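相机电池过日子的几条土办法

写这篇的起因是我家抽屉里那堆电池。大大小小，有原厂的，有副厂的，还有一块谁也想不起来配哪台机器的。Rattana Nakpan来家里吃饭，拉开抽屉找开瓶器，看了一眼，问我是不是在开回收站。饭后我只好把它们全倒出来，从头管起。下面是管了大半年以后留下来的做法，没留下来的就不提了，丢人。

一、先给电池上户口

买回来第一件事是贴标签。用窄的纸胶带，写上编号和开始用的月份，比如“3号，六月”。胶带贴在没有触点的那一面，边角压平，太厚的布胶带别用，塞进电池仓以后抠不出来的滋味我尝过一次，最后是靠一根牙签和许多脏话解决的。

同时买的两块电池，编号挨着，用也轮着用。人总有偏心，手伸进包里摸到哪块是哪块，结果往往是一块累死，一块闲死。轮着用，衰老的速度差不多，哪块先不行了也看得出来。

二、满的和空的要分得清

专业一点的人会买带指示的电池盒。我用的是橡皮筋。充满的套一圈，拍完拆下来，皮筋套到手腕上。收工时手腕上有几根皮筋，就有几块要充。Kittipong Kamolrat嫌这法子难看，他的办法是满的触点朝里，空的触点朝外，听着很体面，可惜他自己记反过，在山顶上换了三块空的。

不管用哪种，全家得用同一种。我家有一阵子两套规矩并行，那阵子谁都不敢信谁。

三、触点脏了怎么擦

充电器灯不亮，或者相机说“无法识别电池”，先别急着下单。拿干的棉签把电池触点和充电器弹片各擦一遍，十次里有几次就好了。擦不掉的用棉签蘸一点点高纯度异丙醇，拧到不滴，擦完晾透再装。

橡皮擦也有人用，我不太劝。屑子掉进电池仓，吹都吹不干净，镀层也经不起天天磨。砂纸就更别提了，那是修自行车的思路。

四、放着不用的时候

长期不用的锂电池，留一半左右的电，我一般看相机屏幕，显示50%上下就取出来收好。满电放在抽屉里一整个夏天，伤；放到一点电不剩，更伤，有的干脆就充不进去了。每隔两三个月拿出来看一眼，低了就补一点。

存放的地方要阴凉干燥。窗台不行，暖气片上方不行，车里的手套箱尤其不行。冰箱也不必，我知道有这个说法，拿出来以后一层水汽，触点先受罪。我妈曾把一块电池和葱放在一起，葱没事，电池味道很重。

裸电池不要和钥匙、硬币一起扔在兜里。原来那个透明塑料盖，大家拆完包装随手就扔，其实该留着，往触点上一扣，什么都省了。丢了的话，拿小自封袋一块一装也行。

五、充电器的摆法

充电器放在硬的、平的、烧不着的台面上。沙发、床、叠好的毛巾堆，都不算台面。充的时候有点温是正常的，烫手就拔掉，换一块试试，看是电池的毛病还是充电器的毛病。

我把充电器固定在Sterkby的一块小搁板上，背后打了个孔走线，旁边只放电池，不放别的。立这条规矩是因为有一回旁边放了半杯茶。

多口充电头买之前看清楚每个口同时用时能给多少。有的单插一个口很神气，几个口全插上就开始磨洋工，早上六点出门，电池才充到一小截。

六、副厂电池，买还是不买

我买过一对Fanbridge的，一对Gundden的。前一种用得不错，就是电量显示不老实，从还有不少忽然掉到没有，像月底的工资。后一种标的容量是2,209毫安时，精确得让人起疑，实际拍下来大约只有原厂的七成。便宜是便宜，当备用可以，重要的场合还是让原厂的上。

新电池到手，先在家里完整用一轮再带出门。标称2,000的，用相机录视频录到关机，记下时间写在标签上，以后隔一年再测一回，数字不会骗你，除非你自己抄错。

鼓包的一律不用，哪怕只鼓了一点点，哪怕还能塞得进去。也别扎，别压，别试图“按回去”。触点用胶带封好，送到有电池回收箱的地方，不要混进厨余。

七、抽屉本身

电池、充电器、线、读卡器，四样东西四个去处，浅一点的敞口盒子最好用，带盖的盒子过不了一周就成了垫杯子的。深盒子也不好，凡是能摞的东西都会摞起来，底下那层等于失踪。洗起来方便的塑料盒比布盒强，漏液了冲一冲还能接着用。

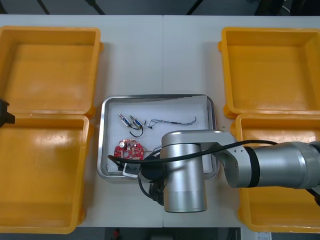
八、出门那天的顺序

头天晚上充，睡前拔。早上出门前把每块电池装进相机开一次机，看一眼电量，再放进包里固定的格子。听起来很啰嗦，加起来也就一两分钟，比在半路上找插座快。

天冷的时候，备用的那几块贴身放，内袋最好。冻得报没电的电池，焐一会儿往往还能再撑几张。坐飞机一律随身带，触点盖好，别放托运，具体带几块、多大的，查你那家航空公司的规定，我说的不作数。

背包我用的是Lagos那款旧的，侧袋拉链早坏了，用回形针顶着。电池一共11块，全编了号，那块来历不明的排在最后，至今没找到配它的机器。Rattana说扔了吧。我说再等等，先补到一半电放着。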